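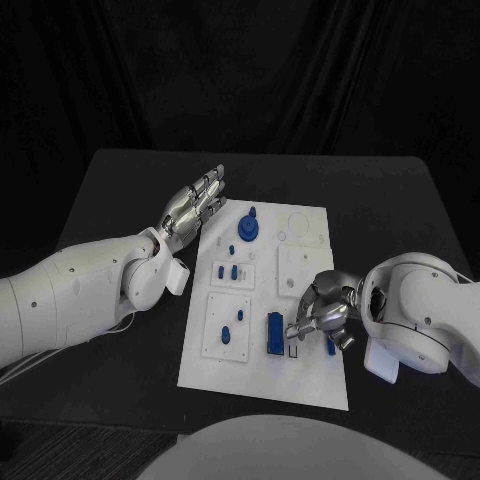 About Trolletti

Trolletti is a small workshop which makes boards for practising with the hands. On a board there are white plates and cut-outs, and to the board belong blue parts: pegs, knobs and other pieces which must be put in, taken out, turned or lifted. It is a simple thing to look at. Our customers are vocational schools, rehabilitation departments, toy libraries and testing rooms, and what they do with the boards is often more difficult than it looks.

How we started

The workshop was founded by Normunds Sepp, who taught fine assembly at a technical college for 23 years. His students practised with old door locks and with parts from broken radios. Every student had a different lock, so it was impossible to compare their work, and small screws went lost every week. One June he stayed in the college after the courses were finished and drew the first board on the back of a timetable. It had only two plates, and the slots were too tight. He still keeps it in the office, where it holds the door open in summer.

In the beginning the boards were sold under the name Adex. This was the name of the rented building and had no meaning for the product, but some schools still write "Adex board" on their orders and we understand them well. The name Trolletti came when we moved to our present rooms. Today we are 5 people. Three of us cut and fit, one does the drawings, and one answers the telephone, packs the boxes and writes texts such as this one.

What we make

A normal board is a large white rectangle divided into zones. Each zone has one thin plate or one printed outline, and each has its own work to do. We like to put an easy zone next to a difficult one. A person who has fought with the narrow slots for ten minutes is glad to have something next to it which goes quicker.

The parts are blue. We are asked about it often, so we will answer it on this page: Normunds tried red and yellow first, and his students said that after an hour the red was tiring for the eyes. The blue stayed, also for the spare parts, and a part from an old set can be used together with a new one.

Our two most ordered boards are the Petkov and the Jokier. The Petkov has four zones and is meant for beginners. It is called after the street where we had our second workshop. The Jokier is the same size, but the plates can be changed for other ones, so a teacher may put together his own exercise. We make also single plates to order. Please send a drawing with measures; a sketch by hand is enough, if the numbers can be read.

Each board has a sheet with exercises, in large print. We do not print times on it. Some customers want to work with a stopwatch and they may do it, but in our opinion a peg that goes in cleanly is worth more than a peg that goes in fast.

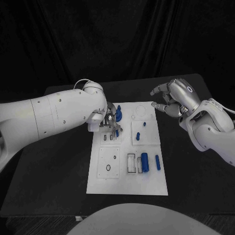

A blue peg near the plate with two narrow slots.

How a plate is tested

The slot is the part which costs us the most work. If it is too wide, the peg falls in by itself and there is nothing to learn. If it is too narrow, people push, and then the edge suffers. Before a new plate goes in the catalogue we put the peg in and out 70 times by hand, by at least two persons — one of them must be left-handed. After that the plate lies for a night in the cold store room and in the morning we try again. Several nice ideas have ended there.

The black line around a slot was the wish of a teacher in a school for children with weak sight. On the first plates the slots had no line, white on white, and her pupils were searching for them with the fingertips. We added the line for her school only, and then other customers saw it and wanted the same.

Table and light

We recommend to put the board on a dark, matt table. The white stands out well, and a blue piece beside the board is found at once. A plain background behind the table helps also, for persons who are easily distracted. Small scuff marks will come on the white surface with the use and they do no harm to the exercise. Wipe the board with a soft damp cloth and please do not use scouring cream.

Repairs and spare parts

We repair every board we have made, also the old ones with the Adex name. Lost parts can be ordered one by one, and the usual delivery is about 2 weeks. In the weeks before the school year begins it takes longer.

Visits

Visitors are welcome in the workshop in the mornings, until noon. In the afternoon the saw is running and it is not possible to have a conversation. Please write to us some days before and tell us how many you are — the trying table has place for a small group, and the coffee is made by Normunds himself.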